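Against the single confidence score

Most manipulation stacks I have read in the last few years pass one number from perception to planning. The detector finds an object, fits a pose, attaches a confidence between zero and one, and the planner compares it with a threshold somebody chose in April and has not looked at since. I think this interface is wrong, and that a good deal of the effort now going into better detectors would be better spent on replacing it.

The trouble is that a pose estimate has several ways of being uncertain, and they matter differently to a grasp. For a bottle lying on its side, the rotation about its long axis is often poorly known and almost never important. The heading of that axis matters a great deal. Position along the axis matters a little if the fingers are wide and a lot if the target is the neck. Depth matters most of all, and on clear plastic it is usually the worst term. A score of 0.8 can mean any mixture of these. The planner has no means of telling which, so it treats a harmless doubt and a dangerous one in the same way.

We ran into this on Stalora, our planning layer, when we moved it from cardboard to transparent containers. The depth image of a clear bottle is mostly a depth image of whatever is behind it. The detector went on reporting high scores, because its score came from the colour image and the outline there was good enough. The planner went on accepting them. Fingers closed at the wrong height, and the logs said that everything had been confident.

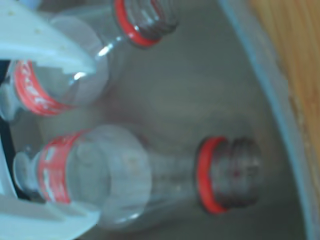
The first response was the usual one: raise the threshold. At the old setting we were losing grasps to bad depth; at the new one we were discarding good estimates whose only fault was an unresolved roll. We kept a set of 230 recorded attempts to replay against each change, and no threshold we tried did well on both groups. That is what one should expect when two quantities have been folded into one. Tuning cannot recover information that the interface has thrown away.

What we did instead was dull. Perception now publishes a pose with a full six-by-six covariance, expressed in the object frame, plus a flag saying whether depth was measured or inferred from a support plane. The planner projects that covariance on to the closing direction of each candidate grasp and asks whether the spread fits inside the finger opening less the object's width. If it does, the grasp is allowed. If it does not, the planner either picks another approach or asks for a second view chosen to shrink the offending term.

The cost was modest. The message grew, the projection adds 8 milliseconds per planning cycle, and we had to delete around 50 configuration entries that existed only to nudge thresholds for particular object classes. I count the last of these as a gain.

There are two objections worth answering. The first, put to me by Shahla Soltani, who maintains the Kerner driver set, is that the covariances coming out of a learned estimator are not honest. She is right. Ours were badly overconfident along the camera ray and had to be rescaled from residuals, and they drift whenever the lighting changes. But a miscalibrated covariance can be checked term by term against replay data and corrected. A miscalibrated scalar can only be argued about.

The second objection is that end-to-end policies make the whole question obsolete, as they have no pose and hence no score. Perhaps so, for the reach and the close. Yet every such policy I have seen deployed sits inside a supervisor that decides when to retry, when to move on and when to stop, and the supervisor is fed — once again — a single number from a success classifier. The interface has moved up one level and kept its fault.

I would ask tool authors for something quite small. The visualiser in Eskola draws a pose as three coloured arrows and prints the score beside it. Draw the ellipsoid as well, by default, and mark inferred depth in a different colour. Engineers fix what they can see on the screen at four in the afternoon, and at present the screen shows them 0.8.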